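About Rekholm

Rekholm records robots doing office and household jobs, and sells the recordings to teams that train learning systems. We started with one arm and a borrowed desk. Today we have 32 people on staff and three robots in daily use.

What we do

A learning system for a robot needs examples, and a lot of them. Each of ours is one complete try at one job, driven by a trained operator. We save the camera views, the joint positions and a short written label. Customers tell us which jobs they want and how many tries of each.

Our current list has 64 jobs. Most are plain things: putting a binder away in a cabinet, closing a drawer, moving a cup from one desk to the next. We set up in ordinary rooms with ordinary furniture and change the layout between sessions, so a system trained on our work doesn't learn just one cabinet in one spot.

How a session runs

An operator and a checker work as a pair. The operator drives the robot and the checker resets the objects, reads out the next job and marks each try as good, partial or failed. We keep the failed ones. Some customers leave them out, others ask for more of them — both are fine with us. Pairs swap roles every hour, and nobody drives for more than four hours in a shift.

Every try is watched again by a second person before it ships. If the label and the video don't agree, the label gets fixed or the try is dropped.

Who we are

Shona Pirihi founded the company and still takes an operator shift most weeks. Tegan Kerslake runs the recording floor. Kazimiera Tokarz looks after labels and review, and wrote the 187-page guide our checkers work from. Carleen Fairweather handles customers and contracts.

Our review software is called Bresar. We built it in-house, and customers get a read-only login with every order.

Working here

We hire operators twice a year, with the next intake in July. You don't need a background in robotics. Training takes three weeks and is paid.

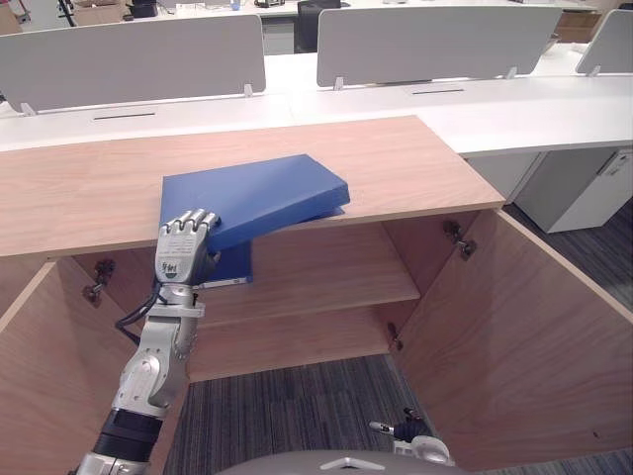
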